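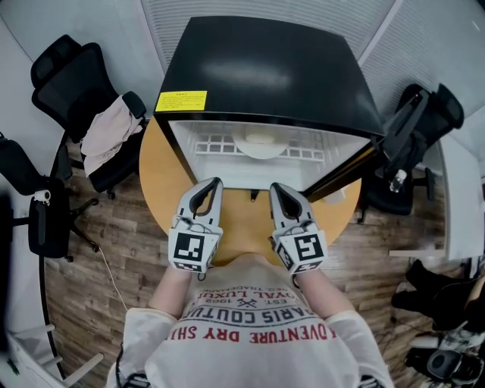 Ticket 822 – Calendar sync drops guests' RSVPs
Status: Solved
Opened by: Piret Vaher

Piret: Replies to my June supper invite vanish from Plenero whenever I sync with my phone. The email copies arrive fine. Already tried signing out and clearing the cache.

Joaquim Ramalho: Great report, thanks! Which sync interval are you on?

Piret: 5 minutes.

Joaquim: Try 60 – the short one can overwrite replies before they save. Then hit Rebuild Guest List.

Piret: Wow, they all came back, even Zane's from last night! Two names show up twice, but I can live with that.

Joaquim: Love it! Duplicates go to Larysa as a separate ticket.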